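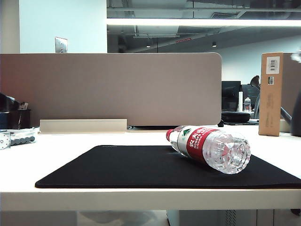
Pludley Reports Method for Standing Fallen Bottles Upright With a Two-Finger Gripper

Training on the resting pose of the object, recorded before each attempt, cuts the number of demonstrations a robot arm needs

TRASTTON, September. Pludley, a developer of control software for light robot arms, today released results for Romurano, a training method for tasks in which an object must change its orientation before it can be used. The test task was to take a filled plastic drinking bottle lying on its side and leave it standing on its base. The work was carried out at the company's Trastton office with 400 recorded demonstrations.

Picking up a bottle that is already upright is a well-studied problem. Setting one upright is less settled. The arm has to close on a round body that can roll, lift it while the water inside shifts, turn it through a right angle, and release it without tipping it over again. An error of a few degrees at release is enough to undo the rest. Clear plastic adds a further difficulty, as the walls and the water bend light and depth sensors often return gaps where the bottle should be. Romurano uses color images only.

How the method works

Each demonstration is recorded by a person operating the arm by hand controls. Two views are kept: one from a fixed camera that takes in the desk, and one from a small camera at the wrist. Before the arm moves, the software stores a single still from the fixed camera and estimates the direction of the bottle's long axis from it, using the cap and the base as end points. This estimate is called the start pose.

In common practice, every demonstration is given equal weight during training. Romurano sorts the demonstrations by start pose into 20 groups and draws from the groups evenly. Operators tend to lay a bottle down the same way many times in a row, and a model trained on such recordings learns that habit. Even sampling removes most of the effect without additional recording.

The second part of the method concerns the end of the motion. The model predicts short runs of arm motion, and the length of each run is reduced as the bottle approaches vertical. Long runs are used while the arm is reaching and lifting. During placement the model looks again after every few steps, so that contact between the base and the surface can be corrected while the fingers are still closed.

An episode is scored as complete only if the bottle is standing on its base with the fingers open and clear of it. A bottle that stands while still held is scored as incomplete. 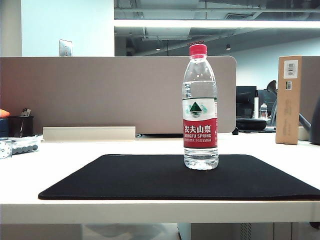 Results

The method was compared with a baseline that used the same network, the same 400 demonstrations and the same training time, but drew demonstrations at random and used a fixed run length. Each version was given 47 trials. Start positions were drawn in advance from a list and were the same for both.

The baseline failed in 20 of the 47 trials. Romurano failed in nine. Most of the difference came from start poses in which the cap pointed away from the arm, which made up a small share of the demonstrations. For start poses that were common in the recordings, the two versions performed at nearly the same level.

Failures under Romurano fell into two kinds. In the first, the fingers closed too near the shoulder of the bottle and it turned in the grip during the lift. In the second, the fingers opened before the base was flat. Shorter runs reduced the second kind but had no measurable effect on the first.

The wrist view proved to be the more useful of the two during placement. When it was withheld, the model still reached and lifted the bottle in most trials but released it at the wrong height. The fixed view mattered most at the start, when the wrist camera is too far from the bottle to resolve its axis.
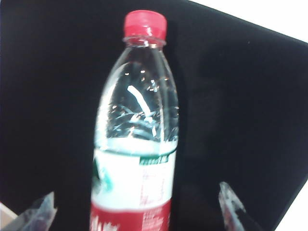 Wrist images are often soft at close range, and the printed text on a label may not be legible in them. The model was trained on these images as recorded, with no sharpening step. A separate run with sharpened images gave no improvement and was dropped.

The desks used for recording were left in ordinary office condition. Monitors, boxes and ceiling lights remained in the background of the fixed view, and the position of the camera was not changed between recording and testing. The company has not yet measured how the model behaves when the fixed camera is moved.

Limits of the work

The reported figures apply to one type of bottle on a dark, flat mat. Empty and half-filled bottles were not part of the test. Glass was excluded. The trials also began with a single bottle within reach, and the method as described has no means of choosing between several.

Availability

The sampling code and the start pose estimator will be included in the next release of Quintana, Pludley's software package for recording and replaying arm motion. Existing Quintana recordings can be regrouped without being made again, provided that a fixed camera still from before the first movement was saved. A technical note with the full trial list will be supplied to Quintana license holders on request.

Work on partly filled bottles is in progress.

About Pludley

Pludley develops recording, training and control software for light robot arms used at desks and benches. Its office and test area are in Trastton.

Press contact: Pludley Press Office, Trastton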